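People keep asking me if a machine can set and clear a table yet. I've spent a good part of the year watching one try, so I'm going to put down what I know in one place. Thread.

Short version: it can do pieces of the job. It can't do the job.

A person clearing a table does a lot of things at once. You look for what's finished, you stack as you go, you shift the glass so your sleeve doesn't catch it. You don't plan any of it. A machine has to be taught each part, and the parts don't join up by themselves.

Bowls first. An arm with two fingers can take a bowl by the rim pretty reliably if the bowl stands alone. Put a spoon in it and the numbers drop. Put it inside another bowl and the arm often comes up with both.

Plates are worse. A plate lying flat gives the fingers very little to get hold of. Most groups I've talked to either slide the plate to the table edge or quietly leave plates out of the test.

Cups are where I'd tell anyone to look if they want to judge a system. A cup has a rim and a wall, it tips easily, and see-through ones give depth cameras a hard time because the camera reads whatever is behind the plastic.

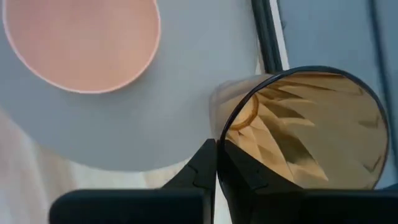 Picking up is the part that gets filmed. Putting down is harder. The cup has to end up level before the fingers open, and if it was gripped at a tilt, the wrist has to make up the difference. A lot of failed runs are a cup set down on its edge.

Some figures from our July round. We ran 900 attempts at moving one cup from a table to a rack. 525 ended with the cup upright in the right slot. That's a bit over 58 percent.

Of those 900, the last 300 used the retrained model, and they went better than the first 600. I'd still not let it near my own glasses.

Speed: a run took the arm longer than it would take my nephew, and he complains the whole time.

Homa Jalali asked whether a shop floor is easier than a kitchen. Yes, by a lot. Same part, same tray, same spot, all shift. If the tray is always in the same place, you don't need much in the way of learning. A kitchen changes every time somebody has a snack.

Irena Zawadzka wanted to know about wet dishes. We haven't tested them. Ours were all dry. I'd expect smooth plastic to slip more, but I don't have data and won't guess at a number.

Cost question, since it's in my replies a lot: hardware has come down. The hours somebody spends resetting the table between attempts have not. Dalva Cordeiro did most of the resets in July and she'd like that mentioned.

So, for a home, today: no. For a canteen with one kind of cup and a fixed rack, maybe, with a person nearby to pick up the misses.

Next round adds stacked cups. I'll post those results in this same thread, including the bad ones.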